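Torklow Releases Method for Training Two-Armed Robots When the Camera Is Out of Level

SKALTSTEAD, November — Researchers at the Torklow robotics laboratory have released Bretora, a training method that helps two-armed robots handle household objects when the robot's camera is badly tilted. The method, its simulated rooms and the test results are available to other research groups starting this month.

Robots that learn from camera images usually train with the camera held at one fixed angle. When the mount is bumped, or the robot leans, the pictures no longer match what the robot learned, and its reach can miss. Many labs deal with this by stopping to recalibrate. Bretora changes the training instead. Each practice run in simulation is given its own camera tilt, and the software learns to plan arm movements from the layout of the tabletop without relying on walls or floor for a sense of level.

"We had a policy that did well for months, and then someone tightened a bracket and it started reaching short," said Edeltraud Ruppert, who leads the project. "The arms were fine. The view had shifted and the policy had no way to deal with that."

The simulated rooms are furnished with ordinary things, and their wall colors, furniture and tabletop items vary from room to room. The robot's own arms and cover stay in view, so the software also has to learn which parts of the picture belong to the robot.
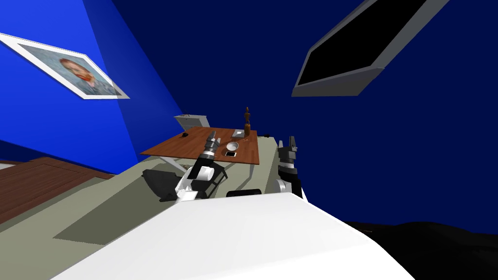
A simulated room in Bretora, with both grippers raised toward a table holding a bowl, a phone and a tall bottle.

The release contains 147 simulated rooms. The team kept 26 of them out of training and used them only for testing. In those rooms, a policy trained with Bretora finished more pick-and-place tasks under strong tilt than the same policy trained with a level camera. With the camera level, the 2 policies performed the same.

Results were weaker for tall, narrow objects. Bottles were knocked over more often than bowls or boxes were dropped, and the report lists those failures by object type.

"A tall object looks like it is already falling when the room is tilted," said Marjatta Mäkelä, who ran the tests. "The gripper comes in at the wrong angle. We have not solved that yet."

All results so far come from simulation. Tests on a physical robot are planned next at the Skaltstead site, using arms supplied by Naqvi, and will be reported separately — including any tasks where the simulated results do not carry over.

The Bretora report and room files can be requested from the Torklow press office in Skaltstead.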